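Soft finger pads for a hand-held gripper: how we make them and how we practice with small packets
Posted 11/10/2022 in Tutorials, Tovar home workshop pages

This page explains how to put soft pads on a hand-held gripper with two fingers and how to practice with it on small packets, like candy and snacks. I build at home, on the table and sometimes on the floor, so everything is possible with simple tools. English is my second language, please write to me if some step is not clear.

The gripper is the Bravo, second version. If you have the first version, the holes in the fingers are in a different place and you must drill new ones. All other steps are the same.

What you need

Bravo gripper, assembled, with the trigger already working
Silicone sheet, 2 mm thick
Double-sided tape, the thin kind for fabric
Small scissors and a sharp knife
Alcohol and paper towel
Small screws with flat head
A shallow box and some 20 small packets of different kinds
A cloth for the table

The silicone I bought from Prarna, their item 2524. Any soft sheet will do if it does not leave color on paper. Rub it hard on a white paper before you cut it. My first sheet left gray lines and I had to throw away the pads.

Step 1. Clean the fingertips

Take off the old pads. If glue stays, remove it with the back of the knife, slowly, and then wipe with alcohol. Wait until the finger is completely dry. I wait the time of one coffee.

Step 2. Cut the pads

Put the finger on the silicone and draw the shape with a pen. Cut a little outside of the line. The pad should be bigger than the finger at the tip, by the width of the pen line, so that the soft part touches the packet first. On the two long sides you can cut it exact.

Step 3. Glue and screw

Put the tape on the finger first, then press the pad on it from the base to the tip, so the air goes out. Leave it one night with a rubber band. In the morning add the screws at the base of the pad. Do not make them too tight, the silicone becomes a hill around the screw and the fingers will not close parallel.

Step 4. Check that the fingers meet

Close the gripper slowly with nothing inside. Hold it against a window and look between the pads. You should see no light at the tips. If you see light on one side only, open the screw on that side, turn the pad a very small amount and try again. I needed four attempts in August, when I made the pair I use now.

Step 5. Prepare the table

Lay the cloth and put the box on the side of your free hand. Cloth is better than a bare table for the beginning. On a smooth table the packets slide away when the finger touches them, and you learn to push down too strongly. Do not pull the cloth flat like for a dinner. Small folds are good practice, because the packets lie at different angles.

Step 6. Pick from the side

Bring the gripper over the packet with the fingers open a little wider than the packet. Go down until the tips almost touch the cloth. Close slowly and stop when both pads touch the edges. Then lift.
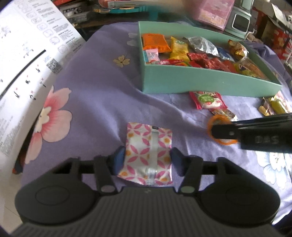
The common mistake is to continue closing. A sachet with powder or with air inside bends in the middle, and then it jumps out. Count "one" in your head after both sides touch, and lift with only this pressure. For thin wrappers it is different, there you want the wrapper to make a small fold between the tips, and you hold the fold.

Step 7. Put it in the box

Move over the box, go down until the packet is near the others, and only then open. If you open high, the packet falls on its side and the next one has no place. After the box is full, take everything out and start again with a different order.

Step 8. Record your motions (optional)

If you want a robot arm to repeat the work later, record every pick as a separate file. I use the Uketura logger, set to start when the trigger moves. Make the motion at one speed, without stopping in the air to think. When a pick is bad, delete it the same minute. Later you will not remember which one it was.

Problems I had

Pad comes off at the tip: the finger was not clean. Do step 1 again with new tape.

Packet turns when lifted: you hold it too far from the middle. Put it down and take it again, do not try to correct it in the air.

Pads become shiny and slide: wash them with warm water and dish soap. Alcohol every day makes my silicone hard.

Trigger feels heavy after the new pads: the pads are too thick and push against each other before the fingers are closed. Use a thinner sheet or move the stop screw half a turn.

My pads last two months with practice on most evenings. I cut the next pair from the same sheet and keep it in an envelope with the screws.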